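How to Bring Automation Into a Small Workroom Without Losing Your People

February 29, 2020
By Torunn Aasen
4 min read

When we started teaching machines at Zoltstead, I made most of the mistakes you can make, so I thought I'd write down what I'd do now. It's mostly about the people, with a little about the tables (please don't skip the tables!).
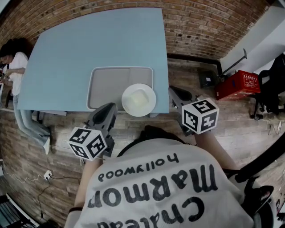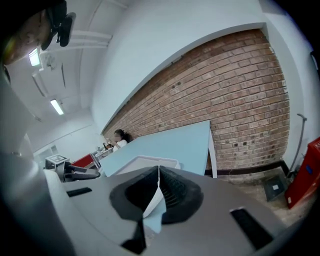
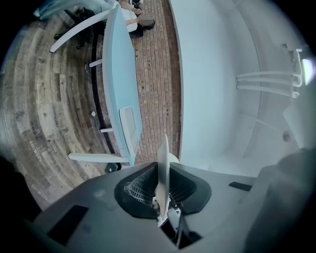
Start with a job everyone already knows. Ask the person who does it every day to show you slowly, and then let that same person be the first to pick up the grippers. Their wrists know things your written steps don't, and it feels a good deal kinder than having a stranger come in and do it in front of them.

Next, settle the hours. We planned on 300 demonstrations in the first stretch and ended up with over 2,000, and I had people with sore shoulders by the second week. Keep each turn to 23 minutes, swap, and put the kettle on in between. Check the table height for every new person too, even when they tell you it's fine.

Then talk about jobs, early and out loud. Say which tasks may go to a machine, who will be trained to look after it, and what happens to their pay while they learn. If you don't know yet, say so and name a day when you will. We set ours for March and kept to it, and the mood at lunch changed that same afternoon.

Last, leave one task alone for a while. Ours was final checking, and I'm glad we did.

Comments

Boris Trajkovski: We tried turns of an hour at Viklund. Don't. My thumbs still complain.

Hjørdis Tveit: Did the pay stay the same during training?

Torunn Aasen: Yes, Hjørdis, we put it in writing before anyone started.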